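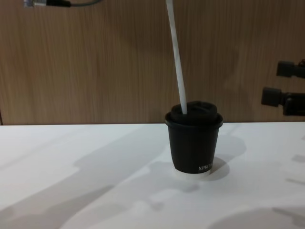
Figure 4.1 Disposable cup with lid and straw. Photo: Koen Martens

Chapter 4
The Cup, the Lid, and the Straw

I drink a lot of coffee on my feet, so I'll admit up front that this is my favorite chapter in the book. We've done trays, we've done bags, we've spent all of Chapter 3 on boxes with folding flaps (sorry about the length of that one), and now we get to the object that most of you probably have within reach while you're reading.

Take a look at yours if you have one. Turn it around a few times. A to-go cup is a cone with the tip sliced off, wider at the mouth than at the foot, and that one choice of shape decides a great deal. Tapered cups nest. You can slide one inside another and another inside that, and a tall stack of empties fits on a narrow shelf behind the counter. Straight-sided cups don't do this at all, and a shop that used them would need a second storeroom!

The taper also helps your hand. If a full cup starts to slip, it slips down, toward the wide end, and your fingers get a tighter grip as it goes. I had never thought about this until my first packaging class, when Rajeshwari Pinto made us carry cups of water across a parking lot in October with mittens on. We tried them right side up, and then we tried a set she'd made that were narrow at the top. I went home with wet shoes.

What the taper takes away is a bit of steadiness. A small foot and a wide mouth put the weight up high, and a lid adds a little more up there. Then somebody pokes a long straw through it, and you have a lever sticking up into the air where sleeves and elbows go. We'll do the tipping math in Section 4.2, and I promise it's gentle.

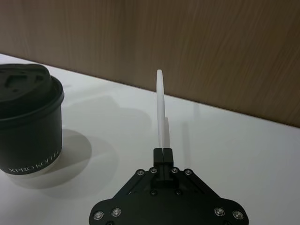
Now to the rim, the part I'd like you to get a bit obsessed with. Run a fingertip along the top edge of a paper cup and you'll feel a small round bead. The paper has been curled over on itself. A cut edge of paper is weak and floppy (and unpleasant on the lip), while a rolled one is stiff enough to hold the whole mouth of the cup in a circle. It also gives the lid something to grab. The lid has a groove on the inside, the groove snaps over the bead, and the little click you hear is your seal.

Lids themselves come in more shapes than you'd think. When I was a student helper at the Ascombe packaging library, Iqra Niazi and I sorted a donated collection that came to 477 lids, all in shoe boxes, and we argued for most of a summer over how to group them. Flat or domed? By the opening? By how you get into them, with a tab you tear, a tab you fold back, or a hole that's simply there? Iqra wanted to go by the drinking area, the spot where the plastic dips or rises to meet your mouth. I wanted to go by height. She won, and you'll see her system in Table 4.1.

Look for ridges and sunken places on any lid you pick up this week. A thin sheet of flat plastic bends easily. Press some steps and corners into it and the same sheet gets much stiffer, with no extra material. Some dips do a second job as well and catch drips so they don't run down the side. 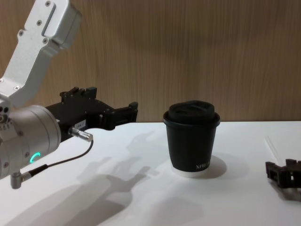 Photograph: Koen Martens for Darkport. Used by permission.

Color comes up every year, so let me get to it early. Students ask why so many shops go with matte black. A dark cup hides coffee stains, and small white lettering shows up well on it, even when the name sits low on the cup and wraps out of sight around the curve. Benjie Calimlim, who ran the print line at Kasprzak for years and let me follow him around asking questions, had strong feelings about lettering near the foot. He thought a name down there got covered by people's fingers. I've come to like it low, myself. You can argue it out in Exercise 3.

Before you go on, I'd like you to do a small job. Collect 20 used cups with their lids, rinse them (please, please rinse them) and keep them in a box for the rest of the chapter. Try to get at least one with a dome and one with a straw hole. Write the size on the bottom in pencil or marker. You'll be cutting some of them in half later, so don't use your nice ones.

4.1 How a Paper Cup Is Put Together

There are two pieces of paper in an ordinary paper cup, the wall and the bottom. Start with the wall. If you slit it down the seam and press it flat, you get a curved strip, like a slice out of a very large ring.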